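Introduction to Drinks Preparation
Handout 7: Mixed cold drinks – building, stirring and serving

Cuvton Hospitality Certificate, Level 1
Reading before the practical on 12th February

What this session covers

The last handout dealt with hot drinks. In this one we move to cold drinks that are mixed in the glass or in a pitcher and served without shaking. Nothing here contains alcohol. By the end of the practical you should be able to set out a small station, mix a single drink and a batch to a given ratio, and leave the table ready for the next pair.

Read sections 1 to 4 before you come in. Section 5 is for your worksheet.

1. Terms

Base: the main liquid by volume. In this unit it is still water, soda water or juice.

Concentrate: anything strong that has to be diluted before drinking, such as a cordial, a fruit syrup or a juice concentrate.

Building: pouring the ingredients straight into the serving glass, one after another, and stirring there.

Batching: mixing a larger amount in a pitcher and pouring from it.

Headroom: the empty space between the surface of the drink and the rim. A drink that still has to be stirred needs more headroom than a drink that is ready to serve. Students nearly always leave too little.

2. Ratios and batch sizes

Ratios are given as concentrate to base. A 1:7 cordial means one part cordial to seven parts water, which makes eight parts of finished drink. For a 2,000 ml batch at 1:7, measure 250 ml of cordial and 1,750 ml of water. Check that the two figures add up to the batch size before you pour anything.

A common mistake is to read 1:7 as one part in seven. The drink then comes out too strong and the cost sheet will be wrong as well.

Drinks built over ice are mixed a little stronger, as the ice melts into them. Drinks served without ice are mixed at the stated ratio. Unless the worksheet says otherwise, work without ice.

Heavier liquids sink. If you pour syrup first and base second, some of the mixing happens during the pour. If you pour syrup last, it drops to the bottom and you will have to stir for longer. Either order is acceptable in this unit, but write down which one you used.

3. Tools and glassware

Bar spoon. It has a small bowl and a long, thin handle, so it reaches the bottom of a tall glass or a bottle. Hold the handle between the thumb and the first two fingers and let it turn. The back of the bowl stays against the inside of the glass. Stir for 12 turns, lift the spoon straight up and lay it down on the table away from the edge.

Glasses. Straight or fluted sides are both fine. A thick base makes a glass steadier but also makes the drink look taller than it is, so never judge a measure by eye through the base.

Bottles. Keep the cap near the bottle it belongs to. Wipe the thread before you close it. Syrup left on the thread dries and the cap sticks – the most frequent complaint we get from the evening group.

Pitcher. Stir a pitcher again each time you pour from it. Juice settles quickly.

Towel. One per station, folded, kept to the side.

4. Laying out the table

Work from back to front. Stock that is not in use goes toward the back. The glass you are filling goes in front of you with clear space around it. Lids and caps stay on the table and never in a pocket.

Keep the laptop with the recipe sheet off to one side and use only dry hands on the keyboard.

Check every bottle before pouring: hold it upright, look at the level, and look at the mouth for chips. A chipped bottle is taken out of use and entered in the Lomero breakage log.

5. For the worksheet

Work out the amounts of cordial and water for a 12-glass batch at 1:7, allowing 200 ml a glass. Give both figures in milliliters.

Explain in two or three sentences why headroom matters more when building than when serving from a pitcher.

Name one liquid from the stock list that would settle in a pitcher, and say how you would deal with it at service.

Room and stock codes are on the Vermeulen room sheet. The glassware order form is unchanged from October.

Station pictures

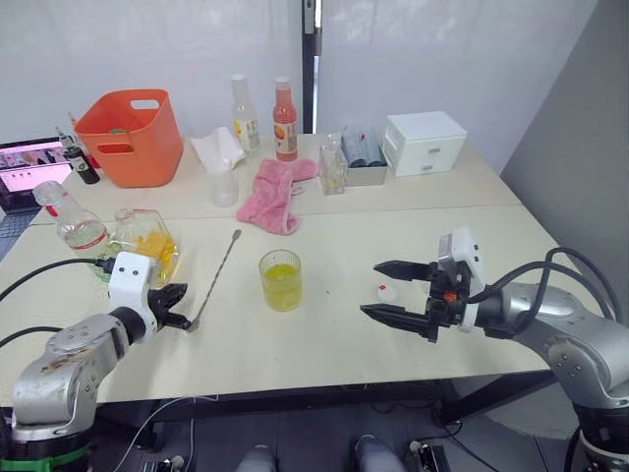
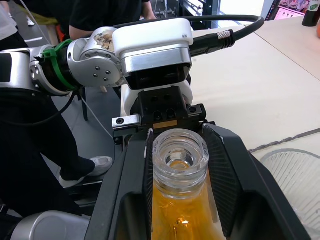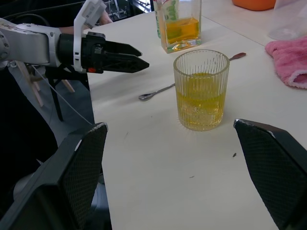
Figure 3. Ribbed glass with yellow drink, bar spoon lying behind it, pink towel at the right.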